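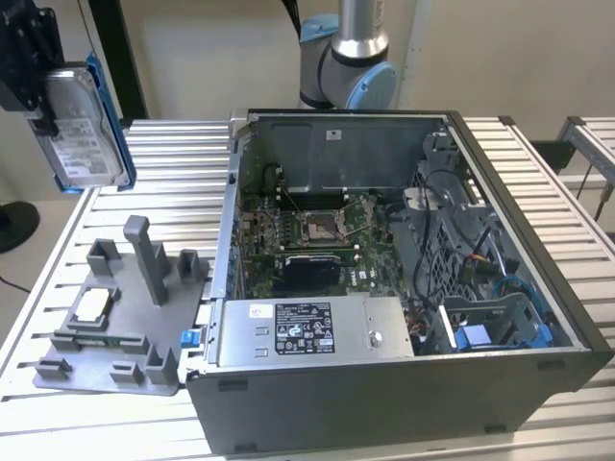 Slide 1: Dell tower on its side, side panel off, CPU socket empty.

We use cookies to make this site work and to remember your settings. Accept all | Manage preferences

Speaker notes, "What's in the box?", Funenport Library talk, May 12, 2018

Hello, thanks for coming, find a seat. I'm Vasanthi Ekanayake and I take old computers to bits on the bench at Fuvley. I've got 30 minutes, then questions. (Leave slide 1 up while people settle. Don't start on the hard bits yet.)

Ask: who has a dead PC in a cupboard? Hands up. Keep them up if you've ever had the side off it. Usually most of the hands go down and there's a bit of a laugh.

Right, so this is a Dell. You can see the little logo on the green board if you're near the front. First thing I do with any tower is pull the plug out, and then lay it down flat like this so I'm looking into it from on top. Much kinder on your back and screws don't vanish down the bottom (well, fewer of them do).

Start with the big silver box along the front. That's the power supply. Mains comes in, the low voltages come out. Please, please don't open it. I say this every time and I'll say it again at the end. Everything else in the case I'm happy for a beginner to touch, but that one stays shut, it can hold a charge after it's unplugged. The label on top is worth a read, it's where you find out what the unit can give you. There's a handwritten sticker next to it too. I'm a great fan of writing on things. Masking tape, stickers, whatever you've got.

Now the socket. Middle of the green board, metal frame, lever arm at the side, and all that gold inside is pins. Pass round the dead board from my bag here so people can see how tiny they are. The processor sits on top, the frame comes down over it, lever holds the lot. Bend one of those pins and you're in for a miserable evening with a magnifier and a needle. I did it on my second ever machine! Cost me 60 quid for another board and I sulked for days. So: no fingers in there, and if you're leaving it empty, put a cover on.

To the left of the socket, memory slots. Memory is the easiest upgrade going and it's what I'd try first on a slow machine. Clips open, line up the notch, press until it clicks. It takes more of a push than feels polite. (Mime this. Gets a laugh.) Check what type you need before you buy, they don't mix.

The small black card below the socket is the graphics card. Not a big gaming one. Most people who bring me a tower don't need one at all unless they want a second screen. On the bench I take it out early to give my hands some room.

Right-hand side, the grey plastic cage for the drives. Look for the bright blue tabs. Dell are quite good about this, the blue bits tend to be the bits you're meant to touch, and there's a blue latch over at the other end as well, by the power supply. The blue cable arching over is SATA, that carries the data. Photograph your cables before you unplug anything, from a couple of angles. I don't care how good your memory is.

(If time: the Pacheco story, the 2 identical drives and the wrong one wiped. Keep it short, I went on far too long at Oditz.)

Costs, someone always asks. A small SSD and a bit more memory came to 135 pounds on the last one I did for my sister, and she's still using it. Work out your own before you spend, sometimes it isn't worth it.

Power supply warning again. Then questions. Next bench evening is in June, sign-up sheet by the door, bring a crosshead screwdriver and a tub for the screws.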